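Magazine > Politics > Features

Print | E-mail

The council of Jostthorpe has 38 seats, and since October no party can govern it alone. Ferenc Fodor, who leads the Bañuelos list, has only four of them. Still, both larger parties now call him before each vote. 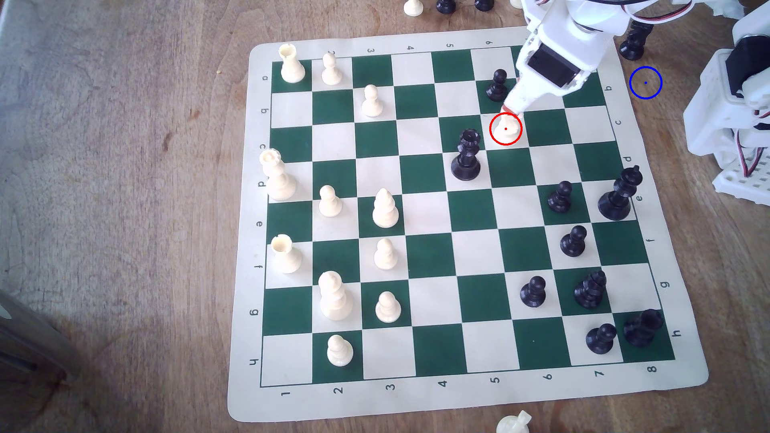 A white pawn on a roll-up board.

Fodor does not enjoy the attention. "I asked for one bus line to Trernorero," he told me. "They offered me a position." The budget vote was moved again, to four in the afternoon, and the bus line is still not in the text.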